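The Cindden draft stopper, after one winter with drafty doors

I put off buying one of these for years, mostly out of stubbornness. My grandmother kept a rolled towel at the foot of every door in the house from November to Easter, and I figured if a towel was good enough for her it was good enough for me. Then came this past February, when the hallway got so cold that I was wearing my coat to fold laundry, and my friend Raili Suominen (who grew up somewhere properly cold and has opinions on the subject) told me to quit fooling around and order the Cindden.

So I did! I bought one for the front bedroom, liked it, and ended up with 3 of them before the month was out.

It's a long fabric sleeve with two foam tubes inside, one for each side of the door. You cut the foam to the width of your door with a bread knife, slide it in, close the end with the hook-and-loop flap, and push the whole business under the door so that it travels along when you open and close. The instructions say to allow 10 minutes. I needed longer, but I had the radio on and was in no hurry, and I trimmed the first tube a hair too short and had to fuss with it.
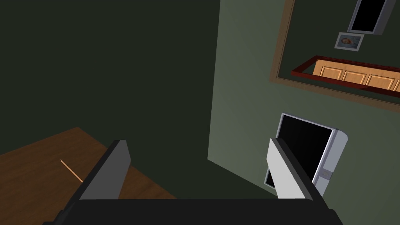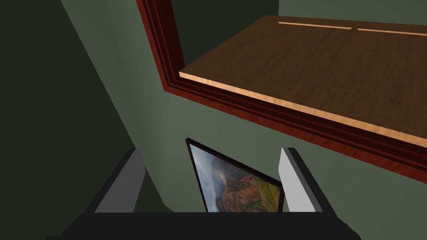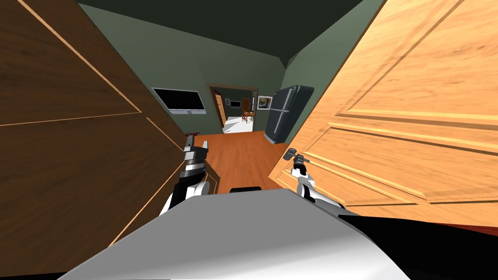

Green walls, a canyon landscape in a black frame, and wood-grain doors.

The first thing I noticed was the quiet. I'd expected the cold to let up, and it did, by a good deal, but I hadn't thought at all about the noise. The television in the den used to come right down the hall and into bed with me, and now it's a murmur. If you have a light sleeper in the family I would buy one for that alone.

It slides nicely on bare floors. On carpet it's another story. My back bedroom has a thick rug close to the door, and the sleeve bunches up against it every single time, so that you have to reach down and tug it straight. I had the older Vallero model in there before, the kind with the brush strip that screws on, and I've gone back to it for that one room. It's ugly, but it doesn't catch.

The cover comes off for washing, thank goodness, because it picks up every bit of lint and dog hair in the county. Cold water, hang to dry. I put one through the dryer by mistake and it came out puckered at the seam, though it still fits if you coax it. I do wish they sold the covers separately. I wrote to ask and got a very kind reply from a Stella Were in their customer service, who said they don't at present but that she'd pass it along.

The color choices are gray, brown, and a sort of oatmeal. Get the brown. I got the oatmeal for the front bedroom and it looked tired by the second week.

Would I buy it again? Yes, for any door over a smooth floor, and I've already told my sister to get a pair before next winter. Measure your doors first, and measure the gap too, because the foam won't squash down as far as you'd think.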